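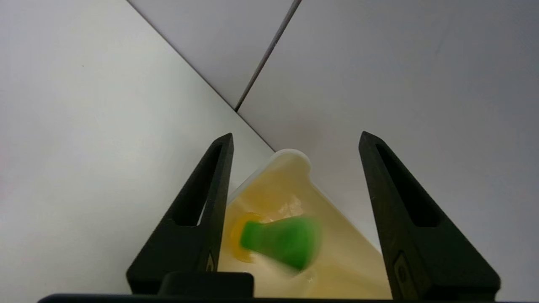

Wrist cam grasp planner picks the wrong axis on see-through bottles

kwchang_ctrl
Posted September 29, 2025

Hi all, long post, sorry. I'm working on the grasp stack for our bin sorting cell (parallel gripper with the tapered fingers, wrist camera only, no overhead). Detection is fine. The segmentation mask wraps the container nicely, cap included. What goes wrong is the grasp axis. When a bottle is lying on its side I want the fingers to close across the short side of the body, and about half my logs show the planner lining up on the cap instead. It sees the bright green, decides that's the confident part of the cloud, and rotates the wrist to match the cap.

My guess is depth. The body is pale translucent plastic and the depth net just gives up in the middle where the light comes through, so I get a nice dense blob on the cap and Swiss cheese everywhere else. PCA on that is garbage. Planner is the stock one from Manico, version 3, with their default antipodal sampler. Anyone beaten this without buying a second camera?

fmabuza
Yep, been there. Don't run PCA on the cloud, run it on the mask. Your mask is good, you said so yourself! Fit the long axis in 2D, project it onto the floor plane of the bin, and use depth only for the height. We did that in April and it was maybe 40 lines of Python, most of it frame conversions I got wrong the first time.

kwchang_ctrl
I thought about that, but the bottle isn't always lying flat. Sometimes it's leaned up in a corner where two walls meet and then the 2D axis is a lie.

fmabuza
Sure, but how wrong is it? If you're 20 degrees off in pitch the fingers still close on something. If you're 90 degrees off in yaw you're grabbing a cap. I'd take the first problem any day.

scpan
Gonna disagree a little. The mask trick works until the wrist is close. Once you're down near the object the fingers are covering both sides of the view and the container runs down behind the gripper base, so the mask you're fitting is just whatever shows between the fingers. It comes out short and fat and the axis flips. I'd bet some of those bad logs are from the last replan and have nothing to do with depth.

Question for OP – are you replanning all the way in, or do you freeze the axis at some standoff?

kwchang_ctrl
Replanning all the way in. It felt like the right thing to do, closed loop and all that.

scpan
Freeze the yaw at standoff and only servo translation after that. We use 107 mm for ours, but it depends on your finger length and lens. Then mask out your own fingers with a static polygon (they only move along one axis, so it's easy to index by gripper width) so they don't leak into the cloud.

kaiwen_k
Freezing is kind of a cop-out imo. If the thing rolls when you're halfway down, you're committed to a stale axis. Bottles roll. I'd keep replanning but put a filter on it: hold the last 11 estimates, throw out anything that jumps more than a set angle, and only trust new ones while the mask isn't touching the image border. Same idea as scpan's, just soft instead of hard.

scpan
If it rolls I'd rather back off and start over. A filter that rejects big jumps is going to reject the roll too, so what did you buy?

kaiwen_k
Fair for a fast roll. Slow drift though, the filter tracks it and yours doesn't.

ytliu
One more thing to check before you rewrite anything: exposure. Light gray bin, bright on one side, translucent object... auto exposure hunts like crazy when the wrist moves, and you pick up motion blur on whatever is in front of you. Look at whether the cap edges are soft in the frames where the plan flips. I locked exposure and slowed the last part of the approach on our Pedoro arm and a bunch of "planner bugs" went away.

kwchang_ctrl
Oh no. I just opened one and yeah, the edge of the cap is a bit smeared. Didn't even look at that, I was staring at point clouds all weekend.

OK so the plan for tomorrow: lock exposure, mask-based axis, finger polygon, freeze yaw. I'll try kaiwen's filter on the same bags after and post both so you two can keep fighting. I have 21 logged approaches to replay, which isn't many, but they're all the annoying ones.

fmabuza
Change one thing at a time!! Otherwise you'll never know which one fixed it.

kwchang_ctrl
ugh, fine. Exposure first.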